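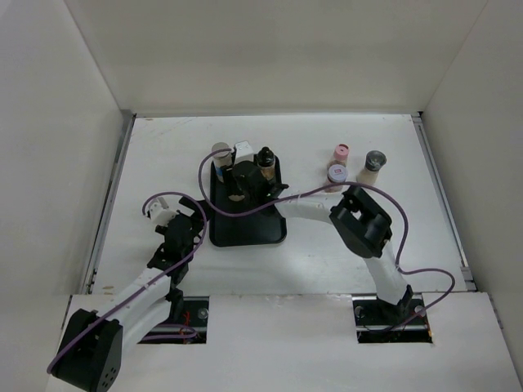 How to sort out the small stuff on a tray (jars, boxes, little bottles)
Posted 1/29/18 in Bathroom and Laundry

Quick one as I've got to be out the door for school pick-up. Had a few comments under the vanity post asking how I keep all the little pots and bottles from taking over. Short version: a tray. Long version below.

This works for skincare, vitamins, spices, nail stuff, sewing bits, whatever. Anything small that tips over or wanders. I do one in the bathroom, one next to the kettle and one on the chest of drawers, and the method is the same for all of them.

What you need

A tray. Plastic, rectangular, with a lip. More on this in a sec.
Damp microfibre cloth and a dry one.
Bit of dish soap.
A rubbish bag and a spare shoebox.
Texta or a fine marker.
Non-slip matting if your benchtop is slippery. Optional.

Allow 36 minutes. That's what the bathroom took me with the kitchen timer going, including a phone call from the plumber. The kettle one was quicker.

Picking the tray

Dark or light, up to you. I go black. Shows dust a bit more but hides the brown rings from oils and tinctures, and white labels and pale jars stand out so you can find things half asleep. White trays look lovely for a week.

Rounded corners over square ones every time. Square corners collect gunk and you end up in there with a cotton bud. Also nicer if you catch your hip on it.

Lip height matters more than you'd think. Too low and things slide off when you pull the tray out. Too high and you can't see the front of the short jars, so you pick everything up to read it. Somewhere around the height of your thumbnail is plenty.

Measure your spot first. Please. My first one was from the Petdale homewares place, lovely tray, too deep by a whisker and the mirror cabinet wouldn't open. It lives in the shed now with screws in it. The one I use in the bathroom is a Brostidura, the plain plastic one, no handles. Handles eat up bench space and I never use them.

Don't bother with the ones with moulded compartments. You'll have exactly the wrong sized jar.

Step 1. Empty everything out

All of it. Drawer, shelf, windowsill, the basket on top of the loo. Put it on a towel on the floor or on the bed so nothing rolls off. Glass bottles in the middle.

Don't sort as you go. I always start reading labels and then it's dark.

Step 2. Chuck what's dead

Look for the little open jar symbol on creams, it's got a number with an M, that's months after opening. If you've no idea when you opened it and it smells like crayons, bin.

Anything with medicine in it goes in the shoebox to go back to the chemist. Not down the sink, not in the wheelie bin. Same for old drops and half-finished tablets. Most chemists will take them over the counter, just ask.

Nail polish and remover, check what your council does with them. Ours wants them taken to the tip on a special day so they sit in a tub in the garage till then.

Empty jars with good lids: keep two, no more. I know what you're like. I'm the same.

Step 3. Wipe every single thing

Boring but do it. Warm cloth, tiny bit of soap, round the neck and under the base. The base is where the sticky comes from. Put a sticky bottle on a clean tray and you've got a stuck bottle by dinner.

Cardboard boxes get a dry cloth only. If a box has gone soft at the bottom, take the thing out, snip off the panel with the instructions and dosage and rubber band it round the bottle. Keep the batch number and expiry with it too.

Screw caps on properly while you're there. Jar lids too. Metal lids go on crooked really easily, so back it off a quarter turn the wrong way until you feel it drop, then tighten.

Step 4. Decide what's daily

Only daily things go on the tray. Not weekly, not "when my skin's bad". Daily.

I limit mine to 5 and it's a stretch. Jar, box, bottle, and whatever I'm on that month. Everything else goes in the drawer or the cabinet. If you can't choose, put it all in the drawer for a few days and see what you go digging for. Those are your dailies.

Share a bathroom? One tray each. Don't try to combine, it ends in tears and somebody's using the good cream on their elbows.

Step 5. Put them in a row along the back

This is the bit people skip. Line things up along the far edge of the tray, one row, nothing in front. Leave the near half clear.

The clear half is for:
lids while you're using the jar
your ring or watch
the thing you just used, so you know you used it

That last one is handy if you take tablets in the morning. Take them, put the box at the front. Box at the front, you've had them. Move it to the back at bedtime. Doesn't replace a proper pill organiser if you've got a complicated lot, ask your pharmacist about those.

Order goes left to right in the order you use them. If you're left-handed you may want it the other way, try both. Boxes are good in between round things, they stop jars and bottles clinking together. Flat side helps keep the row straight too.

Tall things at the ends or the back corner. Not in the middle where your sleeve goes.

Leave a finger's width between each. If you have to wiggle one out you'll knock the one beside it, and it's always the glass dropper one with the oil in it.

Step 6. Labels

Face them forward. For anything you've decanted, write on the bottom AND the lid in texta. Lids swap. What it is and the month you opened it, so "Dec" on mine for the hand balm. Sticky labels on the side are fine but they go furry in a steamy bathroom, a strip of clear tape over the top helps.

Never decant medicine. Leave it in what it came in.

Step 7. Put the tray where it's going

Out of splash range from the tap. Out of direct sun if you've got brown glass bottles in there, they're usually brown for a reason but that only helps so much. Not over the heater. And not where small kids can get to it, if there's any tablets or oils then it goes up high or behind a lock, tray and all. That's the good thing about a tray, you can lift the lot in one go.

If it skates about on the bench, cut a bit of non-slip matting a little smaller than the base. I used Chala matting off the roll from the hardware shop because it was there. Shelf liner does the same job.

Keeping it going

Once a week, lift everything off, wipe, put back. Takes 2 minutes. I do it while the shower's warming up.

Anything new comes in, something goes out. If you buy a new moisturiser before the old one's finished (guilty) the new one waits in the drawer.

Once a season do the full empty and bin. I put it in the calender or it doesn't happen.

Things that go wrong

Rings on the plastic: bicarb and a drop of water, rub with a soft cloth, rinse. Don't use the scratchy side of the sponge, it leaves marks on black that you'll see forever.

Tray bows in the middle: too much weight or it was cheap. Swap it for one with a ribbed base.

Bottle keeps toppling: base is too narrow, stand it in a small glass or put it between two boxes. Or lie it in the drawer if the cap is decent.

Smells: something's leaking. Sniff each one, it's usually the oil.

Everyone else in the house dumps keys, hair ties and receipts on the clear half: put a bowl near the door. Worked here, mostly.

Costs

Tray was the only thing I bought. The Brostidura was on clearance. I saw a stone one in the Flaltaren catalogue for 535 dollars and had to have a sit down. Plastic's fine. It goes in the sink, it doesn't chip the basin when you drop it and you wont cry over it.

Baking tins and old serving trays work too if they've got a lip. Check the op shop first.

Spice version of this is coming next, same idea but with the row split by how often you cook with them, and I'll put up the drawer dividers as well seeing a few of you asked. Leave your tray measurements in the comments if you're stuck on a size and I'll have a look tonight.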